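2019-06-16
Posted from the back room, Gralgate

Up too early, kettle, straight down to the room. Wanted a full morning on the surfaces before the heat got in and got most of one. Swept first. Then remembered you do the high bits before the floor, so swept again after. Dust off the shelf, dust off the top of the door, dust in my tea.

The big job is still the teal. I've been putting off a decision on it since we moved the things over from Ukholm and it's getting silly now. There's the pale stuff, the wide piece, and then the darker stuff next to it, and the two have never looked like they belong to the same room. I said I'd live with it for a month. It's been longer than a month.

Rang Dhillon before they got busy. Told them I wanted either more of the pale or something to bring the dark up to meet it, didn't much mind which, and could they look up what we had last time. Left on hold with the music. Wiped down the pale side with my free hand while I waited.

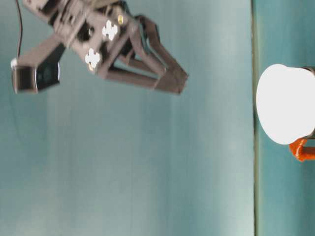
Dhillon say you won't get a match, and don't try. The pale shade has changed since the last batch, the dark one has stopped altogether, and a near miss looks worse than two colours that are plainly different. If it bothers you, they said, do the lot in one go.

Doing the lot comes to just over 200 with delivery. Not this month. Wrote it on the back of the gas bill so I'd have it somewhere, then put the gas bill away in the drawer with the other gas bills, so that's that lost.

Cleaning then. If I can't change it I can at least have it clean. The pale one shows everything, grease worst of all, and you think you've got it off and then the sun comes round and no. Did it in strips top to bottom. 2 buckets, one soapy one plain, change the plain one as soon as it clouds over. I always leave it too long and then I'm spreading it about.

Tried the spray from Drindum on one corner. Smells of pear drops. Took off the pencil but left a ring where it had sat, so had to go over the whole corner again with the cloth. Back under the sink with it.

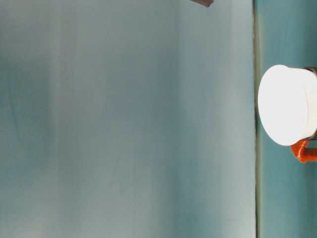 What do you use on it, then? Warm water with a small squirt of washing-up liquid, wrung nearly dry, and a clean tea towel straight after.

Wrote that on a card and pinned it up inside the cupboard door, as I get asked every time anyone else has a go at it and I'm sick of finding the green scourer out. The green scourer is for pans. It's on the card now, underlined.

Stopped for toast. Radio on, radio off again. Had a look through the paint tins while I was sat down, in case there was something left over that would do for a test patch. Twelve tins (well, 12 if you count the one with the lid rusted on) and not one of them blue or green. Four whites! All a bit different. Why do I keep buying white. Stacked them back with the labels facing out, which I've meant to do since we got here, and put the rusted one by the door for the tip.

Knees bad after that. Did the rest standing up.

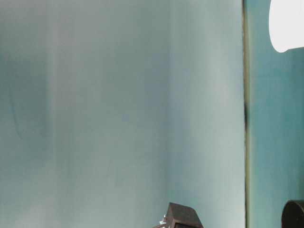
I'm leaning towards leaving the colours alone. Went back and forth on it all afternoon, when I should of been doing the window. My worry was always that the difference would look like a mistake, but the wide piece isn't even one colour itself. Deeper blue-green off to the left and then it goes nearly silvery as you come across, so what would I be matching to? The strip on the right is a good strong teal and I like it better than I did in the spring. The line between them is what catches my eye now, dark and a bit thicker round the middle. Might be muck, might just be shadow. Old toothbrush tomorrow, see if it shifts. If it doesn't I'll stop looking at it.

Other bits, quickly. Need new cloths, the blue ones are shedding. Bin bags. Ask at Drindum if they'll take back an opened bottle (they won't). The door is sticking again at the bottom, needs a plane but not until it's dried out, so September at this rate. Someone at the tip told me those big rolls of lining paper come 1,000 to a pallet, no idea why I needed to know, but I've been thinkng about it since.

Didn't do the window. Didn't ring back about the delivery either. Buckets rinsed and upside down on the step, cloths on the line, and I've got soap in the cut on my thumb. Beans for tea.

Back to top | Contact | © 2019 Gralgate Back Room Diary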